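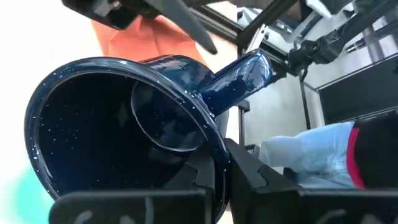
*Wrist camera view, Gultari cell: blue enamel mug between the marked fingers, second gripper above.*

# Gultari cell — setup and care notes

These notes are for everybody who runs or repairs the two-arm cell in the Edberg workshop. Please read them before you change a finger or move a camera.

Last revised: December 5, 2024

## What is in the cell

- 2 arms on the aluminium frame, each with a parallel gripper
- black gripper fingers, marked by hand in white marker
- one small wrist camera per gripper
- the Skekitix controller, under the table
- a box of test objects (mugs, cloths, small tools)

## Before the first run

1. Switch on the controller and wait until both arms report ready.
2. Home the left arm first, then the right one. If you home them together, the fingers can touch.
3. Open and close each gripper 4 times with nothing inside. Listen for a scraping sound.
4. Look at the wrist picture. Both fingertips must be visible at the bottom.
5. Start `sosa_check` and keep the log.

## Fingers

The white marks must stay readable. A finger goes back to the same side it came from, so renew the marks with a paint marker before they are gone. Clean the matt surfaces with a dry cloth. We do not use alcohol on them, it takes the marker off.

Enamel is a hard test for the fingers. It is smooth, and a mug can turn slowly in the grip when the closing force is low. For enamel mugs we use force level 307 in the controller. Please do not go higher, the coating can chip at the rim.

## Wrist camera

Shiny objects give strong white highlights. The exposure is therefore fixed, and a bright background can look completely white. We accept this — automatic exposure made the fingers too dark to see when the arm turned to the window.

## Repairs

In November the right gripper lost its zero position after 3,658 cycles. The coupling screw was loose. We tightened it, put thread lock on it and repeated the homing. The screw is now on the monthly list.

## Still open

- Cable of the left camera rubs on the rail when the wrist is fully turned.
- `sosa_check` does not save the force level in the log.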